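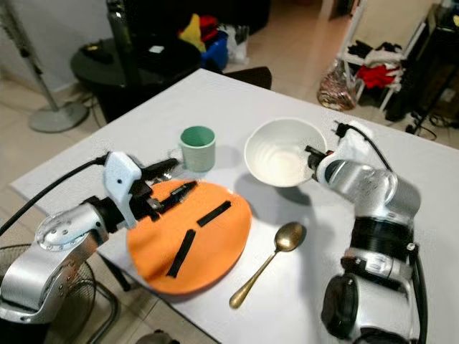
Norbert Szekeres wrote in after my last entry to say that I had the start all wrong, and that a lightweight pulling 2000 meters indoors should settle into race pace by the fifth stroke and stay there. He thinks my long opening burst costs more than it earns. I disagree in part, but I went back through my logs before replying, and he has a point about the second quarter.

Some background for new readers. The Jancombe indoor meet uses the 2000 meter distance for all adult events. Each machine is set by the rower, so the damper position is a personal choice. I have been setting mine by feel, and the club machine at Wosutley feels heavier than the ones at Jancombe on the same setting. That makes the lever number close to useless for comparing sessions. The drag reading on the monitor is the one to write down. I have only done so since June, so the older entries in my log can't be compared with the new ones.

The start sequence I use is three short strokes, two longer ones, then full length. The flywheel is at rest at the beginning, and the short strokes get it moving without loading the lower back. Norbert accepts this part. Our argument is over what comes next. I hold a high rate for the first 150 meters and then bring it down over several strokes. He wants the rate down sooner.

In my last three trials the split in the second quarter was slower than the third. On a well-judged piece those two should be close to equal. A dip there followed by a recovery suggests the opening was too hard, or that I brought the rate down too far and then corrected. The stroke data favors the second reading: the rate dropped, but the drive length stayed the same. My heart rate was still climbing at that stage, which tells me very little. 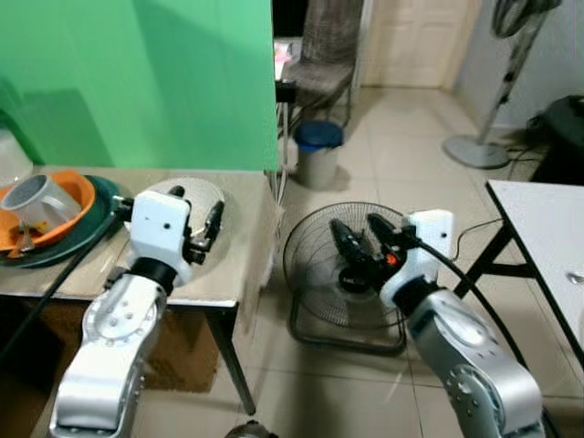 Both arms extended, the right one over the floor fan.

Next trial is at Wosutley, with the drag matched to Jancombe as closely as the damper allows. I will cut the opening burst in half and change nothing else. Anselmo Aguiar has offered to row the next machine at a fixed split, but I would chase him, so I am doing it alone.

Entries for the Drolter meet are up. I am number 49, in the heat after Ritchie. Weigh-in is 2 hours before the first race — same as last year — and shoes come off for it.

Posted 1/30/19 in Rowing, Training log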